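Arms, eyes and sticky tape: an afternoon with Alžběta Zelenák

I'd been promised a quick chat and a coffee. I got the coffee three hours later, stone cold, because once Alžběta Zelenák gets going on grippers you really don't want to interrupt her for the kettle.

She runs the test bench at Stillico, and since March she and her colleague Libor Hrnčiar have been working through a question I'd never thought to ask: if you have a pair of robot arms and only so much money, do you spend it on better fingers or on better cameras? I'd have said fingers. Most people do, apparently.

"Everyone says fingers," she told me, before I'd even got my coat off. "Libor said fingers. He had the order form filled in!"

The arms themselves stay the same throughout. What changes is the grippers, the cameras and the controller that ties it all together, and every combination gets the same treatment on the same black cloth with the same household bits and bobs. I asked why household things and she looked at me as if I'd asked why a bakery has flour.

"What else would I use? Blocks? A block is lovely. A block wants to be picked up. Tape doesn't care about you at all."

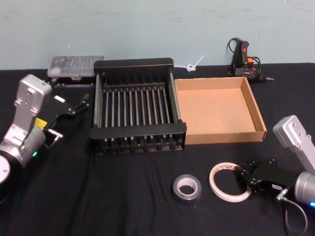 The two-arm bench at Stillico, tape rolls at the front.

Tape is a bit of a theme with Alžběta. A roll lying flat is low and wide, and a parallel gripper (two fingers that open and close towards each other, for anyone as green as I was) has to choose between going round the whole thing or putting one finger down the hole and pinching the wall. Going round needs a wide opening. Pinching needs the arm to know where the hole is, and that's where the cameras come into it.

They've tried two makes of gripper so far, the Zendeo and the Beneš. She wouldn't give me a winner, and I did ask more than once.

"The Zendeo closes faster and I like how it feels when you drive it by hand. It's quick to answer you. The Beneš is slower but it's more patient, if I can say that about a machine? It squeezes a bit, waits, squeezes a bit more. With a full tub that's good. With an empty tub it's very good, because the Zendeo has crushed two of mine and I was saving those."

The count for the year stands at 1,645 attempted grasps, all of them in Libor's spreadsheet, which has a column just for swearing. (I've seen it. It's colour coded.) She wants at least 1,000 per gripper before she'll put anything in writing, so there's a good way to go yet.

Then we got on to cameras, and she properly lit up.

Her view is that a wrist camera is the best one you can buy and also the one that will fool you. It rides along with the gripper, so when the fingers get close to something, so does the picture. Lovely. But the gripper fills the bottom of that picture all day long, and whatever is hiding behind it might as well be in another country. 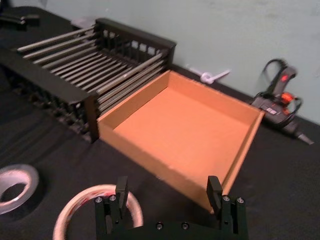

Page last changed: December 23, 2025

"You look through the gap between the fingers," she said, holding up two of her own and squinting at me through them. "What's in the gap, you know very well. A tray, fine, I can see right into the tray. But a roll of tape down by the left finger, I've got half of it. The other half I have to remember. Libor remembers. The controller doesn't, unless somebody has told it to."

The controller in question is a Sania, and I gather it's been a mixed marriage. It's happy with two camera feeds. Give it three and it starts dropping pictures from whichever one it fancies. The worst morning was one when the log showed 258 missing pictures before lunch, every single one from the wrist, and the arms had been sailing on as if nothing was wrong.

"Did you stop it?" I asked.

"I went and made a sandwich. Then I stopped it."

The fix was dull, she says. A shorter cable and a lower picture rate on the view from the head. I wrote down the exact settings and then lost the page, so you'll have to ask her yourself.

My own favourite was the chest camera, mainly because it shows roughly what I'd see if I sat down at the bench to have a go. You get both sides of the work at once. You can tell which arm is nearer to what, and it doesn't swing about when a wrist turns.
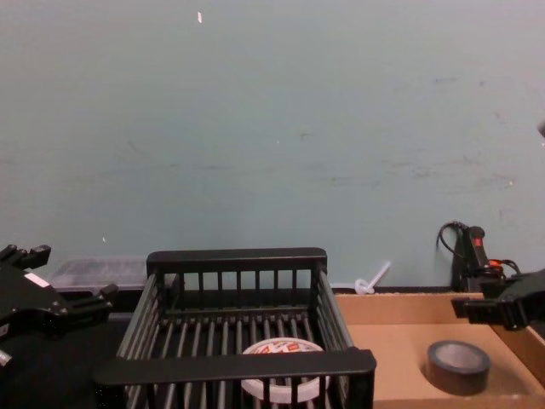 "It's the view for planning," Alžběta agreed, "and it's no use at all for the last bit. From there, is the finger above the edge of the tray or behind it? You can't say. I can't say either and I've looked at it since spring." She wants the controller to lean on the chest view while an arm is travelling and swap to the wrist for the final stretch, and that handover is what she and Libor argue about most. He'd like it to happen at a fixed distance, 12 centimetres from whatever's being picked up. She'd like it to depend on the thing itself, earlier for tape, later for a tub.

They tried his way first. It was fine for anything out in the open and rotten for anything down inside the rack, where the bars get between the camera and the tub and the Sania can't make up its mind what it's looking at. Shiny bars are the worst, she says, and she's considered painting them. Libor has hidden the paint. 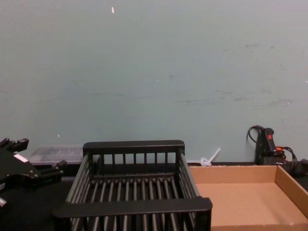

Left-hand gripper over the bench, with the clear case behind it and the empty tray on the right.

I asked what she'd tell somebody setting up at home or in a small workshop, with one lot of money to spend.

"Buy ordinary grippers. Spend the rest on the camera at the wrist and a cable that isn't rubbish. And tape the cable down, please, before you do anything else. We lost a whole day to a cable that caught on a corner."

And fingers? Does Libor still say fingers?

She shouted the question through to the next room. There was a longish pause, and then a voice came back saying he'd like to see the other half of the Beneš numbers first. The order form, she says, is still in his drawer.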